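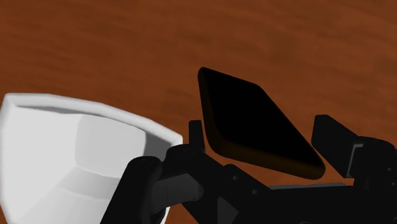 Tươi Kim wrote to ask whether the wrist view has to be running before the planner will load, and whether the last edition of this guide had the two steps the wrong way round. Yes to the first, and yes to the second, sorry! I've put them in the right order now, so if you printed the old page please bin it.

4. Starting Vimora and checking the views

I'm assuming you've got through section 3 and the simulator opens without complaining. If it does complain, go back and do the licence bit again (I skip it every single time and then wonder what's wrong).

1. Open the simulator and load your room. Leave it paused.

2. Switch on the wrist view first. You want to see the gripper low down with the tabletop behind it. If all you get is table, the view is hanging off the wrong link, so open the arm settings and choose "hand" from the list.

3. Switch on the room view.

4. Start Vimora and pick both views from the drop-down. The names have to match the ones in the simulator, capitals and all.

5. Press Play. The step counter at the bottom should begin to climb.

Note: dark things held in a dark gripper are the classic trouble spot. The finder tends to lump the two together and hand the planner one big black shape. I turn on "ignore own arm" before I do anything with a phone-sized object, and it sorts out most of it.

Caution: don't change the table height while the counter is moving. Vimora reads it once at the start and carries on believing it, and you'll have the fingers going straight through the wood.
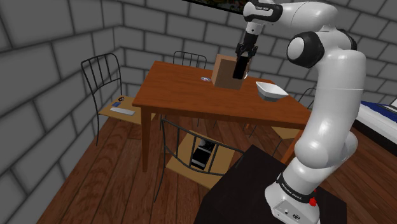 Does the planner know about the chairs, or only about what's on the table? A reader sent me that one after section 3 went up, and it's a fair thing to worry about. Out of the box it only knows the table and whatever you've ticked as a target. Chairs, walls and the rest are scenery until you tell it they're solid, which you do like this:

6. Pause the simulator and open the Obstacles tab.

7. Tick everything the elbow could swing into as well as everything near the fingers. With the arm standing off to one side and reaching across, the elbow covers a lot more of the room than you'd think.

8. Set the padding to 3 cm. I used 12 for ages and couldn't get near a tall box with a bowl beside it, as every path came back blocked.

9. Press Rebuild and wait for the bar to fill.

10. Run a test of 3,000 steps with the target set to the box.

Note: if the run stops early with error 263, the planner has found a grasp but no way to reach it. Take the padding down a notch and press Rebuild again before you touch anything else.

When the test finishes, save the room under a new name. Vimora will happily write over the old one without asking. Loading your own objects is in section 5.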